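3.2 Upkeep of the hand-held gripper cell

The Kekus cell at our Clallden site was put together over a long summer, and most of what we know about keeping it healthy we learned by using it every day. An operator stands at the table with one gripper in each hand and works through short household tasks, mostly folding cloths and placing them on or beside a rack. Over the period reported here the cell logged 364 sessions, and we are fond enough of it by now to give its care a section of its own.

Each shift begins with a check of the jaws. The operator opens and closes both grippers fully, and the Zulu logging software compares the reported travel with the value stored at the last calibration. We look at the fingertips too, and wipe off any lint, for a thin layer of it is enough to let a folded cloth slide when it is lifted by one corner. Fingertip pads were changed every 22 sessions, a schedule we settled on after trying (and regretting) a longer one. 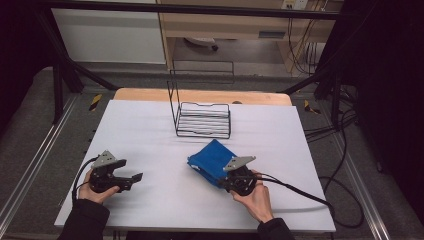
Figure 4. The cell during a cloth task, with the right gripper closed on a folded blue cloth and a wire rack toward the back of the table.

Cables gave us far more trouble than the grippers themselves. Of the 93 faults in the Fliston maintenance log, up to 8 may have come from the jaw mechanism, and the largest share of the others were traced to a connector that had worked loose. A cable that pulls on the wrist also tires the operator, who begins, quite naturally, to favor the other hand — and that shows up later in the data as a lopsided use of the workspace. We now leave a generous loop behind each gripper and reseat both connectors at the midday break.

Calibration is repeated after any connector has been replaced, and every Friday regardless.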